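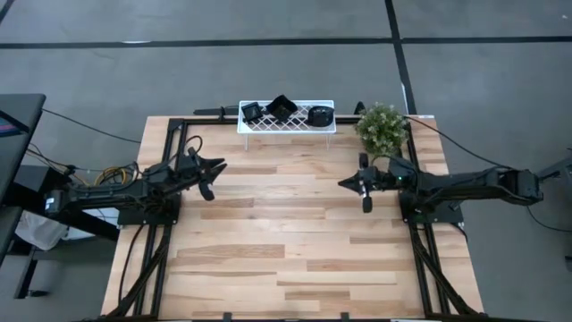
October 3, 2020

The budget for next year is due in December, so I have been doing what any responsible adult does two months ahead of a deadline, which is opening last year's spreadsheet and getting angry at it.

Last year's spreadsheet was mine. I remember being proud of it. It had a tab for the arms, a tab for the computers, and a tab called "Other," where I had typed $3000 and then presumably gone to lunch. The arms came from Graltley and cost what Graltley said they would cost. The computers came in under. Everything that has made me miserable since then lives in "Other."

If you're planning a two-arm table of your own and came here hoping for a recommended shopping list, I can offer something more like a confession with prices.

## The arms are the easy part

You will spend most of your planning time on the arms. You'll compare reach and payload, and read a forum thread in which two strangers fight over gear backlash for eleven pages. Then you'll buy the ones you were going to buy on the first day. Mine was a choice between Graltley and Rernen, and I settled it with a weighted scoring sheet whose weights I adjusted until Graltley won.

I don't regret it. The Rernen arms had a nicer brochure and a longer lead time, and I have learned to treat those as the same fact. But the weeks I spent on that decision would have been better spent asking what the arms were going to stand on, what they were going to pick up, and how many power outlets there were on our side of the column.

The table, for instance. My original plan had a proper optical bench in it, because I had seen one in a photo of somebody else's lab and wanted to be that person. The quote came back and I became a different person. We went with a butcher-block style wooden top and black extrusion rails down the sides for the arms to mount on. The top was $189. It is my favorite thing we own. You can put things down on it without a small ringing sound, and when someone drags a tray across it the result is called character.

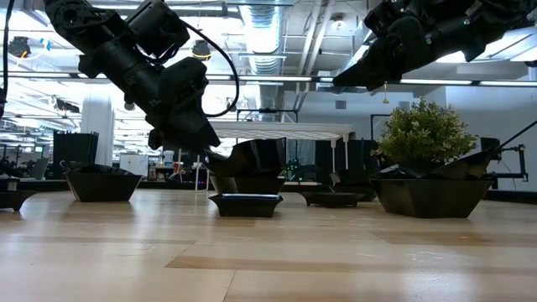

The rails were a separate order from a separate supplier, and they arrived in the right lengths with the wrong fasteners. I now budget fasteners as their own line. I don't try to work out which ones. I put down a sum of money and write "bolts, emotional" next to it, and purchasing has never once asked.

Then there are the objects. I had no line for objects at all. I think I pictured the arms practicing on whatever was lying around, which in our room would have been coffee cups and a stapler with a history. But you need bowls, and trays, and odd angular things that are annoying to grab, and you need them in enough shapes that you don't spend a year teaching a very expensive pair of arms to love one particular dish. Ours are nearly all black, because I sorted by price, and the black ones were on sale. I then found out what black bowls under black grippers look like to a camera. Budget for a second color. I have put it in for next year under "research diversity."

The white rack and the plant were the cheapest purchases of the whole project, and visitors ask about the plant more than they ask about the arms.

## Grippers, and why you want more of them than you think

Arms last. Fingers don't. I had budgeted one set of gripper fingers per arm, on the theory that each arm has one gripper and I can do arithmetic. The trouble with two arms on one table is that the most interesting thing within reach of either arm is the other arm. Any task worth doing sooner or later brings the tips close together, and every time, everybody in the room leans back slightly.

So, fingers are a consumable. Write that down somewhere your finance people will see it. I'd also buy one complete spare wrist camera on day one. Ours was $299, and I resisted it for months on the grounds that the ones we had were working. That is a sound argument right up until the afternoon it stops being one, and then you get to learn what Netix charges for overnight shipping. I won't print the number. My mother reads this.

While you're at it, ask what happens to the price when you buy the fingers as a set with the housing. In our case it dropped, for reasons the sales rep couldn't explain and I didn't press.

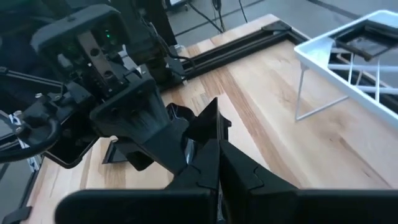

## Cables

I have a theory that cables are a gas. They expand to fill the room and they smell faintly of money.

A planning diagram shows an arm as a neat shape with a line going to a box. In life the line is far too short or so long that it has to be draped, looped, bundled and zip-tied, and it still ends up on the floor where people walk. Order longer than you need for anything that moves, and measure with the arm in its most inconvenient pose. I measured with the arms folded up neatly, as they had come out of the crate. They have not held that pose since.

Strain relief, cable sleeves, a powered hub, a second powered hub to replace the first one, a label maker, and tape for the label maker, sold separately. By the time I added up this section alone I had stopped rounding.

For the record, the "Other" tab stood at $1958 when I last reconciled it, and at that moment I congratulated myself on coming in under. Then three invoices arrived that had been sitting in someone's inbox at Pugh, who sold us the mounting hardware and who bill like a glacier. I didn't reconcile it again for a while after that.

## Floor space is a purchase

The room wasn't in my budget because we already had the room. It's an open-plan space with workstations at the back, plenty of light, and ducts overhead that I've grown fond of. What I failed to price was the part of it the table would eat. The tabletop is one size. The tabletop with elbows, cables, camera posts, a chair for whoever is running it and a path for the person who needs to get past is another size entirely, and I had given it the first.

Lighting goes here too. We have long bright strips across the ceiling, which I'd assumed was a gift. They are, if you like reflections. I have asked for a quote on diffusers and been told to sit down before opening it.

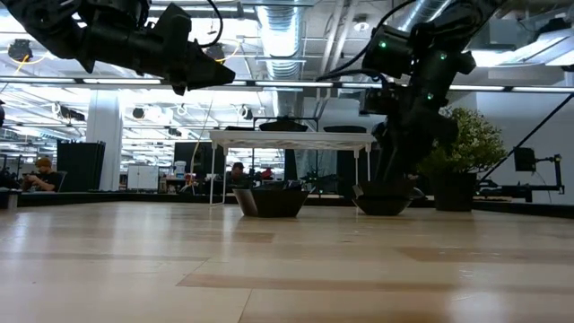
## What I'm asking for this time

Next year's sheet has no "Other" tab. I've broken it up, and the lines currently read:

- Fingers, plural
- Spare wrist camera, before we need it
- Cable, long
- Objects, including some that aren't black
- Bolts, emotional
- Diffusers, pending courage
- Second plant

There's a Rernen rep calling next week about a third arm. I've told him we have no plans for a third arm, and I've made a tab for it.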